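Friday, February

The wellness table at the Premdale office was inspected and put in order this morning, beginning at 10. The work was scheduled for the quiet part of the day and was completed before the lunch period. I record the particulars while they are fresh, as the monthly note to the Zuderby office will be drawn from this diary.

The table had gathered a number of articles that do not belong to it: two staplers, a box of envelopes, a stack of Brunner catalogs and a mug. The staplers and envelopes were returned to the supply cabinet. The catalogs were placed in recycling, with the exception of the current one, which has been retained for the chair order. The mug was washed and set beside the sink, where it may be claimed.

The surface was then wiped with the mild cleaner and dried with a cloth. The ceiling lights show every smear on that finish, and a second pass was required. It is recommended that spray not be applied directly to the table in the future. The cloth should be dampened first.

The supplements were reviewed next. Under the rule adopted in the fall, staff may keep such items on the table provided that they are closed, labeled and within date. Two containers did not meet the rule and were removed. The others were wiped down and put back in a single row toward the rear, which leaves the front of the table free for a notebook or a lunch plate. The plant in the white pot was placed at the right, beyond the bottles. 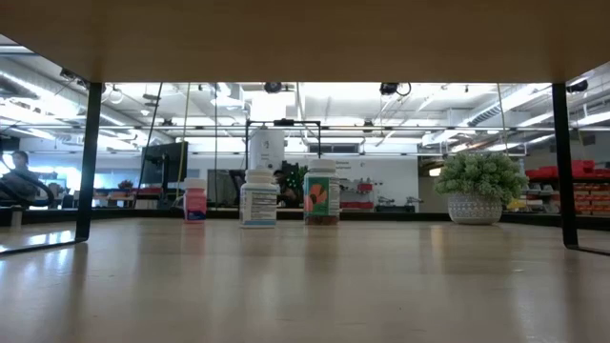 The question of the shelf above the table was also considered. A proposal had been made to move the bottles up to it and to leave the table entirely bare. I am not in favor. Items placed at that height are forgotten, and the last clearing of the shelf produced a jar of vitamins that had expired under the previous lease. The bottles will remain where they are through the end of the month, and the matter may be raised again at that time.

The plant is to be watered once a week, in a modest amount. It was overwatered in January and the water reached the table. A saucer has been requested from Malen under order 3563, together with paper towels and a replacement bin for the kitchen. The total came to 142 dollars, which is within the allowance. Delivery is expected next week.

Two colleagues asked whether the supplements are available to everyone. They are not. Supplements remain the property of the person who brought them, and those who wish to share should say so on a card placed by the bottle. I have drafted a short notice to this effect and will post it near the kitchen on Monday.

The work occupied more than 2 hours, including the trip to the recycling room, and this is longer than the task should require. A brief weekly tidying would prevent the accumulation. I have entered it in the calendar for the close of each week, following the refrigerator check.

Outstanding: the saucer, the notice, and the loose label on the supply cabinet door. The mug had not been claimed as of 4:30.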